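Questions about renting a unit or locker at Drumley Self Storage. If yours isn't covered, call the office or send a message through the booking page.

## Booking and moving in

**What size do I need?**

Most one-bedroom flats fit in a medium unit if the bed comes apart and the boxes are stacked. A three-bedroom house usually needs a large. If you're stuck between two sizes, ring us with a list of the big items and we'll tell you which one we'd pick. You can swap down later without a fee as long as a smaller unit is free.

**What do I need to bring on the first day?**

Photo ID, proof of address and a bank card in the same name as the booking. Companies also need a letter naming the person allowed to sign.

**Is there a minimum stay?**

Yes, 30 days. After that you pay month by month.

**Can I look at a unit before I book?**

Yes, during office hours. Ask for Roxana Tudose or whoever is at the desk.

## Access

**When can I get in?**

The gate opens at 5 am and shuts at 10 pm. You can leave after 10 pm using your code but you can't come back in until morning. Office hours are shorter: 9 am to 4.30 pm, closed for half an hour at lunch.

**My gate code isn't working.**

Codes stop working when an account is overdue, so check that first. If you're paid up, press the hash key, wait for the light to go out and enter the code again slowly. The keypad on the Lovbridge Road side is slower than the other one.

**Can someone else collect my things?**

Only if they're on your account. Add them through the booking page or email us their full name. We don't let people in on a phone call, even if you're the one phoning.

**Will a truck fit?**

Rigid trucks are fine at the main gate. Semi-trailers aren't, as there's nowhere to turn around. Vans and utes with a trailer can use either entrance. The driveway on the east side has a speed hump that catches low trailers – come in by the main gate if yours sits close to the ground.

## What you can store

**What isn't allowed?**

- Petrol, gas bottles, paint thinner and anything else flammable
- Food that isn't tinned or sealed
- Plants and animals
- Tyres, unless they're fitted to a vehicle
- Anything stolen or illegal

Mowers and whipper snippers are fine once the tank has been drained.

**Can I store a fridge or washing machine?**

Yes. Clean it and dry it out properly, then leave the door propped open a little. A closed fridge will be mouldy inside in a few weeks.

**Do you sell boxes and tubs?**

Cartons, tape, mattress covers and bubble wrap are sold at the office. We take back clean cartons for half what you paid. Plastic tubs aren't something we sell, but they're a good choice for anything staying longer than a few months. Second-hand ones do the job if they aren't cracked.

**How should I pack small things?**

Wrap them one at a time and keep them in a container with divisions or in small boxes inside a bigger one. Label the side as well as the lid. Heavy things go in small cartons – a large carton full of books will split.

## Payments and insurance

**How do I pay?**

By direct debit or card. We don't take cash. Bills go out on the same date you moved in.

**Is insurance included?**

No. You can add cover through Bumix when you book, or use your own home and contents policy if it covers goods in storage. Check the wording, as plenty of policies don't.

**What happens if I miss a payment?**

You'll get a text the next day and a letter after a week. The code is switched off at 14 days. Talk to us early if you're having trouble; Aurel Moldovan looks after accounts and can usually set up a payment plan.

**How do I move out?**

Give us two weeks' notice in writing, sweep the unit and take your padlock off. The deposit goes back to the card you paid with. Rubbish left behind is charged by the cubic metre.

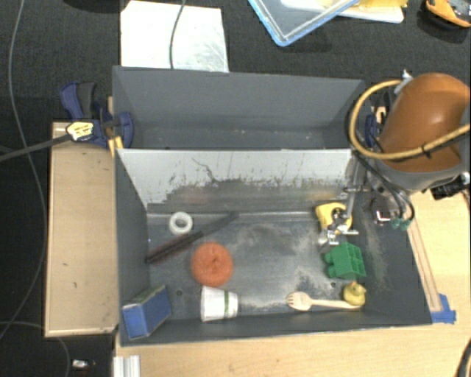 *Grey two-compartment bin, scuffed from use.*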